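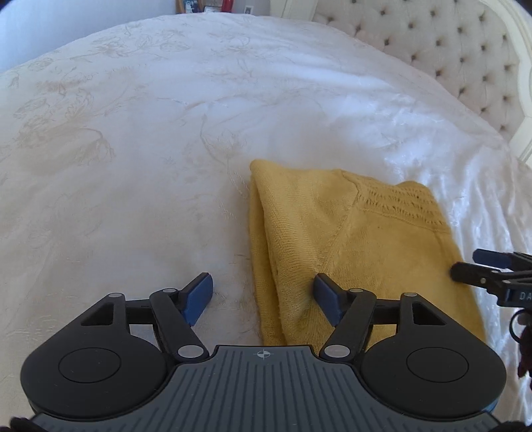

The town of Wavimton will open a clothes repair room in the old post office on Setero Street this month, the town office said. People can bring clothes with small damage and learn to fix them at a table with a teacher. Knitwear will come first, and a mustard-yellow sweater like the one folded on the white bedspread is the kind of piece the room wants to receive. Coats and jeans will be accepted from the second week.

The room is run by Aoun, a local group which until now has held sewing evenings in the library. In its last season the group repaired 114 pieces, and 41 of them were sweaters with holes at the elbow or under the arm. The library table had become too small, and some visitors had to wait until the next evening for a place.

"Many people can sew a button, but they are afraid of wool," said Mohcine Filali, who teaches the knitwear class. "They see one loose thread and they put the sweater in a bag for years. With a good needle and the right yarn, such a hole takes me less than one hour. For a beginner it takes maybe two evenings."

Filali asks visitors to wash their clothes before they come, and to bring yarn in a near color if they have some at home. The yarn shop Cletero has given the room a box of wool ends, mostly in dark colors. Yellow and orange are still missing.

A class costs 7 dollars, and children under twelve enter free with an adult. There are places for 31 people in the first course, and registration is made at the front desk of the town office. Needles and scissors can be borrowed in the room.

Virgil Roman, who is responsible for the building, said that the heating was repaired in spring and that the room can stay open through the winter. The entrance is from the yard side, because the front steps are still under work.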